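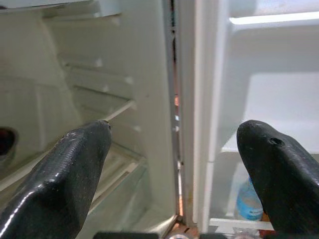

N° 18 – page 5

À Ikstead, le car du matin a perdu son bruit

Il faut avoir vécu dans une vallée pour savoir ce que représente un moteur diesel à l'aube. Pendant des années, les habitants d'Ikstead se sont réveillés avec celui du premier car, qui chauffait longuement devant la poste avant d'attaquer la côte. On râlait, bien sûr, on fermait les volets, et puis on finissait par s'en servir comme d'un réveil. Depuis le mois de décembre, le car part sans prévenir, ou presque : un léger sifflement, le crissement des pneus sur le gravier, et le voilà déjà au virage du lavoir.

La ligne, qui relie le bourg à la gare d'Ibarra, roule désormais à l'électricité. L'exploitant, la petite société Stastomo, a choisi deux autocars de chez Sundico, un carrossier que l'on connaissait surtout dans la région pour ses bennes et ses fourgons de livraison. Le choix a surpris, et j'avoue avoir fait partie des sceptiques. Un car de montagne, avec des skis dans la soute, des cartables partout et le chauffage à fond, cela ne ressemble pas vraiment aux conditions idéales des brochures !

J'ai donc pris la ligne plusieurs fois, à l'aller comme au retour, en m'asseyant tantôt devant, près du conducteur, tantôt tout au fond, là où les collégiens règnent sans partage. La montée est ce qui frappe le plus. L'ancien car rétrogradait trois fois avant la chapelle et l'on sentait chaque vitesse dans les reins ; le nouveau grimpe d'un seul élan, un peu comme un ascenseur qui aurait appris les virages. À la descente, le freinage recharge la batterie, et les conducteurs se sont pris au jeu. Ils comparent le soir les pourcentages rapportés en bas, avec une mauvaise foi tout à fait réjouissante.

Reste la question que tout le monde pose au comptoir, celle de l'hiver. Par grand froid, le chauffage mange une bonne part de l'autonomie, et Stastomo a dû revoir les horaires de l'après-midi pour ménager une pause à la borne d'Ibarra. Les habitués du car de midi n'ont pas apprécié, et je les comprends – attendre sur un quai de gare en plein courant d'air n'a jamais rendu personne très indulgent envers le progrès. La borne elle-même a coûté plus cher que prévu : il a fallu tirer près de 400 mètres de câble depuis le transformateur, en contournant la vieille halle.

Le dépôt, lui, a changé d'odeur. On y sentait le gazole dès le portail, on y sent maintenant le café et le caoutchouc neuf. Les mécaniciens sont partis en formation chez Sundico à tour de rôle, et ils en sont revenus avec des gants isolants, de gros classeurs et quelques réserves sur la place laissée pour atteindre les filtres de l'habitacle. L'ancien car n'est pas parti à la casse pour autant : il dort au fond de la cour et reprend du service les jours de foire, quand il faut doubler les départs.

La prochaine foire tombe à la fin de l'été, et l'on m'a promis une place à l'avant.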